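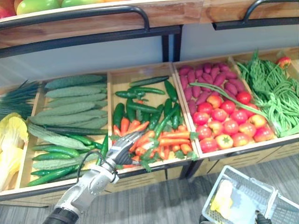

How a Surface Cleaner Works

A surface cleaner is a liquid made to take dirt off hard things such as tables, doors and shelves. Most of the liquid is water. A small part of it is made of other ingredients, and each of those has a job. The kind of surface matters too. A wooden crate ledge with black metal rails bolted along its front, like the one on the produce display, has two materials side by side, and a cleaner behaves differently on each of them. Wood is full of tiny spaces that can soak up liquid. Metal has no such spaces, so the liquid stays on top.

What dirt is

Dirt on a shelf or table is usually a mixture. Part of it is dust, which is made of very small solid bits: soil, threads from clothing, flakes of skin. Part of it is grease. Grease comes from food and from fingers, and it works like a weak glue that holds the dust in place. A dry cloth picks up loose dust but only smears the grease.

Why water is not enough

Water is made of tiny units called molecules. Water molecules pull strongly on one another and hardly at all on grease. If you put a drop of water on a greasy plate, the drop pulls itself into a rounded shape and sits there. The pull at the surface of the drop is called surface tension.

What surfactants do

The ingredient that solves this problem is called a surfactant (say "sir-FACK-tunt"). A surfactant molecule has two ends. One end is attracted to water. The other end, called the tail, stays away from water and mixes easily with grease.

When a cleaner lands on a greasy spot, the tails push into the grease and the other ends stay in the water. As you wipe, the grease breaks into very small droplets. Each droplet is covered with surfactant molecules, with their water-loving ends facing out. A covered droplet like this is one kind of micelle (say "my-SELL"). It can float in the water, and the cloth carries it away along with the dust.

Surfactants also lower the surface tension of water. The liquid spreads out flat and reaches more of the dirt.

Other things in the bottle

The Ellimance kitchen spray comes in a bottle that holds 400 milliliters. Its label lists 11 ingredients. Water comes first on the list. After that there are surfactants, a little citric acid, a scent, a color and a preservative. The citric acid helps remove chalky marks left behind by hard water. The preservative stops mold and bacteria from growing in the bottle while it sits in a cupboard. The scent and the color do no cleaning.

A different product, Purba, is sold as a concentrate. This means that much of the water has been left out. The directions say to mix one part Purba with 7 parts water before use. Using it without the water does not make the shelf cleaner. It leaves a sticky layer of extra surfactant, and new dust sticks to that.

Wood and metal

On bare wood, a wet cleaner can go down into the tiny spaces. The wood fibers take in water and swell, and the surface may feel rough when it dries. Bare wood is cleaned with a cloth that is damp – wrung out until it no longer drips. Wood that has been varnished has a hard, clear coat on top, and the liquid mostly stays on that coat.

On metal, the liquid sits on the surface until it is wiped or dries. Some metals, such as plain steel, rust if water is left on them. Paint keeps the water off, but a scratch in the paint lets it in. Metal should be wiped dry.

A test to try

You need a plate, cooking oil, water and dish soap. Ask an adult before you start.

1. Rub a very thin layer of oil over the plate with a paper towel.
2. Put 4 separate drops of water on the oil. Look at their shape from the side.
3. Dip a toothpick in dish soap and touch it to two of the drops.
4. Compare the drops with soap to the drops without soap.

The drops with soap should become flatter. Wash the plate when you are done.

Safety

Cleaners are not for drinking and should be kept out of eyes. Never mix two cleaners together, because some mixtures give off a poisonous gas. Only use a cleaner when an adult has said you may, and wash your hands afterward.

Ulow Home Science Pages, last checked 31/01/2024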